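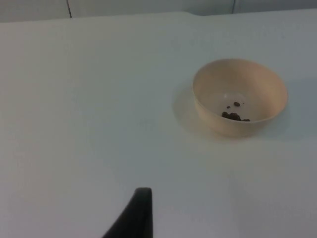
1 Dec 2020

The heating in this house was installed in at least three stages, and the pipework shows it. The original run serves the ground floor in copper. A later branch goes up through the airing cupboard to the bedrooms, and a third, in plastic, was added when the back extension was built. All of it hangs off one boiler, a Favora, and one pump. The living room has always been too warm and the back room has always been too cold.

When we moved to Farneck I assumed the boiler was at fault. It was serviced in May and given a clean report, so I had to look elsewhere. These are my notes on balancing the radiators, written mainly so that I can repeat the job after the next drain-down.

## What the fault looked like

With the thermostat calling for heat, the radiators nearest the pump were hot all over within a few minutes. The ones upstairs followed. The one in the extension became warm along the top and stayed cool along the bottom, and on a cold morning it never got much further than that.

A cool bottom has more than one possible cause. Sludge tends to settle along the lower middle of a panel and leaves a cold patch there, with warmer metal at each end. Low flow cools the whole lower part more evenly, because the water has given up most of its heat by the time it gets there. Air collects at the top and has the opposite effect. I bled every radiator first, got a short hiss from one bedroom and plain water from the rest, and topped the system pressure back up.

I then turned off all the radiators except the one in the extension and ran the heating again. It became properly hot, top and bottom. That was the useful test. A radiator that works well alone and badly in company is being starved by the others. If it had stayed cool, I would have gone looking for a blockage or a valve that was stuck shut.

I had already been given a price of £225 for a flush by Kelivholm Heating. It may have been a fair price for a flush, but after that test I could see no reason to have one.

## How the flow divides

All the radiators sit in parallel between a flow pipe and a return pipe. The pump produces a pressure difference across the pair, and the water divides itself according to the resistance of each route. A radiator close to the pump has a short route and little resistance. One at the end of the plastic branch has a long route with several elbows in it. Left fully open, the near ones take far more than they need.

The fix is to add resistance to the short routes. Each radiator has two valves. One is for daily use, either a plain wheelhead or a thermostatic head. The other is the lockshield, normally under a plain plastic cap, which is meant to be set once and left. Closing a lockshield part of the way raises the resistance of that radiator and leaves more of the pump's pressure available for everyone else.

Thermostatic heads do not replace this. They will shut down a room that has reached its temperature, and in time that releases flow to the rest. During warm-up, though, every room is cold, every head is wide open, and the division of water is decided entirely by the pipework. In our case warm-up took most of the morning, by which point the timer had usually gone off.

## Equipment

- A small adjustable spanner for the lockshield spindles.
- A bleed key.
- Two clip-on pipe thermometers.
- Masking tape and a pencil.
- An old towel.

The thermometers do not need to be accurate in absolute terms, but they do need to agree with each other. I clipped both to the same piece of pipe, left them to settle, and found that one read a degree higher. I wrote this on a bit of tape stuck to its back. An infrared thermometer is quicker, but mine gives nonsense on bare copper unless there is tape or paint on the pipe to aim at.

## Procedure

1. Turn the heating off and let the whole system go cold. Overnight is best.
2. Open every thermostatic head fully, or take the heads off. Open every lockshield fully.
3. Turn the room thermostat up high enough that it will not cut out.
4. Start the heating and walk round the house, feeling the flow pipe at each radiator. Write down the order in which they warm up.
5. Turn the heating off and let it cool again.
6. Start it once more. At the radiator that warmed first, close the lockshield completely and then open it a quarter of a turn.
7. Clip one thermometer to the flow pipe and one to the return. Give it time to settle.
8. Open or close the lockshield in small steps until the difference matches the figure you are aiming for.
9. Move to the next radiator in the order and repeat. The last one will probably need to be left fully open.
10. Go round again and correct the early ones.

The temperature difference to aim for depends on the boiler. Older advice gives one figure and condensing boilers are usually happier with a wider one, so read the manual before copying a number from a forum. Mine deals with it on page 32, in a table that also covers pump speed. What matters most for comfort is that all the radiators end up with a similar difference.

Step 10 is easy to skip and should not be. Every adjustment changes the pressure seen by every other radiator. On my first pass the hall was fine when I set it and was well out by the time I had finished upstairs. The second pass moved most of the valves only slightly. I tried a third and the changes were smaller than the thermometers could reliably show, so I stopped.

## Notes on the valves

The older lockshields here are brass with a square spindle and behave sensibly. The extension has Åberg valves, which have a hexagonal recess under the cap and a separate locking ring. The ring has to be backed off before the spindle will turn. I did not know this and spent some time believing the valve had seized.

Most lockshields are very non-linear. The first turn from closed does nearly all of the work, and everything after it does almost nothing. If a radiator seems to ignore the valve until it is almost shut, the valve is behaving normally. An eighth of a turn is a large adjustment near the closed end.

One spindle in the front bedroom wept a little after being moved. The gland nut took a slight nip with the spanner and the weep stopped. I left the towel under it overnight and it was dry in the morning. If tightening the nut does not cure it, the usual next step is a few turns of PTFE tape in the gland, with the valve closed and the system pressure let down first.

## Pump speed

The pump has three fixed speeds and had been left on the highest, presumably by somebody trying to solve the same problem. Raising the speed does push more water into the far radiator, but it also pushes more into the near ones, and the proportions hardly change. What it did bring was noise. The thermostatic valve in the living room used to whistle as it closed.

After balancing I dropped it to the middle speed. The extension still heats evenly and the whistle has gone. I tried the lowest speed for an evening and the return from the far branch came back too cool for my liking, so the middle is where it stays.

I have not tried to put a figure on the gas saved. The weather has turned since, and one year's readings against another's would tell me mostly about the weather.

## Record of settings

For each radiator I wrote down the number of turns open from fully closed, to the nearest eighth. The list is taped inside the airing cupboard door – a second copy is in the folder with the boiler manual. When a radiator has to come off for decorating, the lockshield gets closed to isolate it, and without a record there is no way of putting it back except by repeating the whole job.

Count the turns while closing as well. If the count disagrees with the list, somebody has moved the valve and the list is out of date.

## Still to do

The towel rail in the bathroom has been left alone. It is fed from the bedroom branch through a pair of angled valves that have been painted over, and I would sooner free them when the system is drained for some other reason. It currently takes more than its share, and the small bedroom next to it takes slightly less than it should.

The plastic branch also runs under the extension floor with no lagging that I can find. There is a hatch by the back door, and I can reach perhaps the first couple of metres from it. I have bought foam sleeve in the right bore and will fit what I can. The rest would mean lifting boards, and that can wait until the floor covering needs replacing.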